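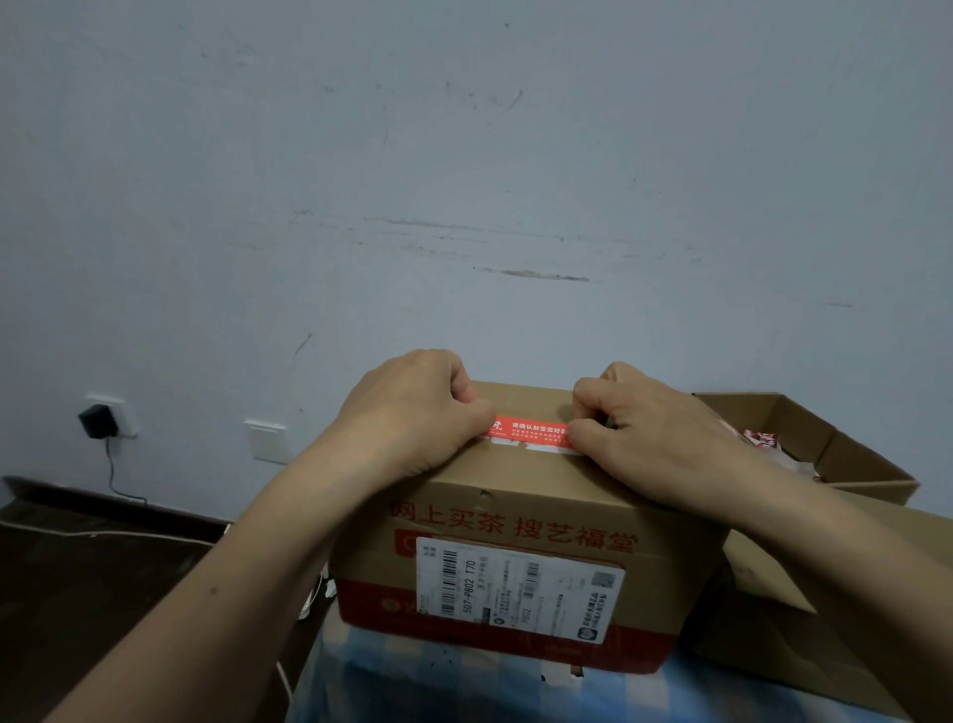
Té verde en una ciudad de agua dura

Llevo ya varios años en Sarmiento y todavía compro el té por internet. En las tiendas del barrio hay manzanilla, mate y un té negro que sirve para el desayuno. El verde que me gusta tengo que pedirlo lejos, y entre el pedido y la primera taza pasa bastante tiempo.

Mi primer problema fue el agua. En Tukirberg, donde crecí, el agua del grifo era blanda y el té salía claro, casi dulce. Aquí el mismo té me salía turbio y con una capa fina encima. Pensé durante meses que me vendían hojas viejas. Después probé con agua embotellada de mineralización débil y el sabor volvió.

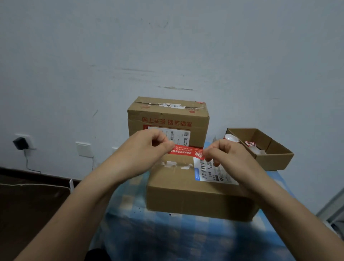 Cinta roja, caja de cartón y un mantel de cuadros.

Ahora hago así: caliento el agua, la dejo reposar con la tapa abierta y la paso a una jarra fría antes de ponerla sobre las hojas. Para una tetera pequeña uso seis gramos. La primera infusión es corta, un minuto más o menos, y la segunda todavía más corta. La tercera es la que prefiero, aunque mi familia dice que ya no sabe a nada.

También he cambiado la manera de guardarlo. Antes dejaba la bolsa abierta en el armario, al lado del comino – un error que se nota en la taza. Ahora lo reparto en latas pequeñas y escribo en la tapa el mes. La lata de septiembre la terminé el 31 de mayo y tenía todavía aroma, menos que al principio, pero suficiente para la tarde. 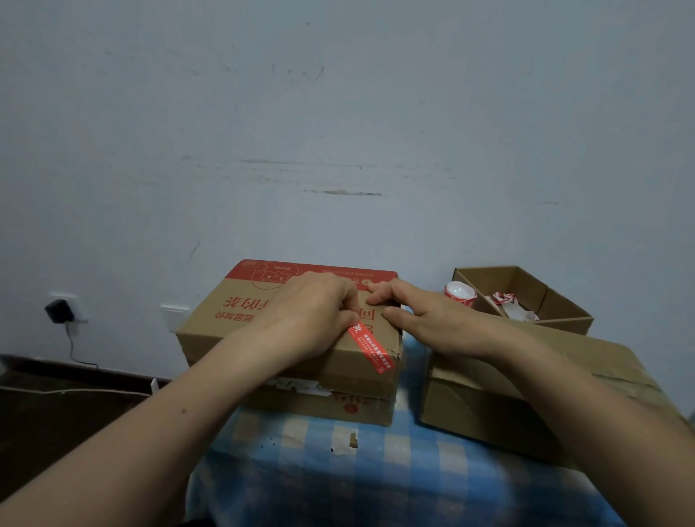
Las manos en la caja cerrada.

Sobre el precio no sé dar consejos. El año pasado pagué 472 por una lata de primavera que me decepcionó, y el té de diario, mucho más barato, lo bebo con gusto cada mañana. Quizás mi paladar es sencillo. Quizás la lata cara pedía un agua mejor que la mía.

El próximo mes quiero comparar dos filtros de jarra, uno de la marca Mesar y otro que me recomendaron en el foro de Eduvness. Si alguien vive también con agua dura y usa alguno de los dos, le agradezco que me escriba en los comentarios.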